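3.2 Household sources and the recording of infant deaths

The parish of Ballumetti kept no separate register for children who died before baptism. For these children we depend on three kinds of household record: family Bibles, loose letters, and the small cloth packets in which mothers kept a lock of hair or a scrap of a gown. Of the 18 families in the sample, nine left at least one such record. In the other nine, a lost child is known only from the gap between the number of births a mother reported and the number of children living at home. 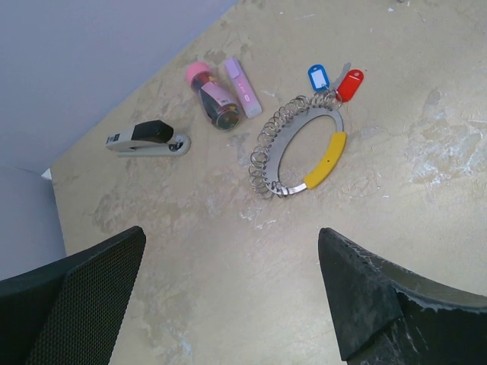 Family Bibles were the most useful source, but also the most uneven. Entries were often made years after the event, in one hand and one ink, and the order of births was sometimes wrong. Wear helped us tell which pages had been handled most. A surface in long use shows it unevenly, the way a mottled tabletop has pale, chalky patches in one part and darker tan blotches in another, and the birth pages were nearly always more rubbed than the marriage pages. We treated a late entry as sound only when a letter or a burial note agreed with it.

The cloth packets rarely carry a name. Eight survive in the Kubo family papers, and five of these can be tied to a child through a letter stored beside them. The rest were left out of the counts, although family members had firm views on who they belonged to.
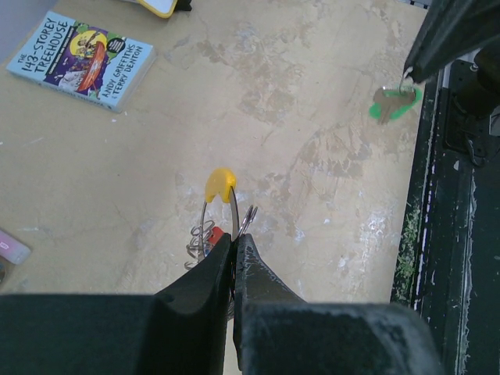

One descendant in the Rosteo line objected to this rule, writing that her grandmother had recited the names of the dead children every September and had never once changed the order. We accept that such memory can be exact. It is reported in the notes to each family - but it does not enter the tables unless a written source supports it.

Linking was done twice, by separate readers, and 17 of the proposed matches were kept. Disputed matches went back to the papers in the Ukari collection.

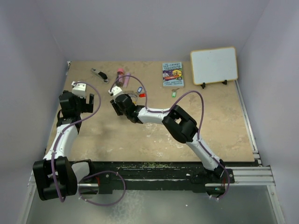 Figure 3. Tabletop with pale walls on three sides and two white-and-black arms mounted along the near edge.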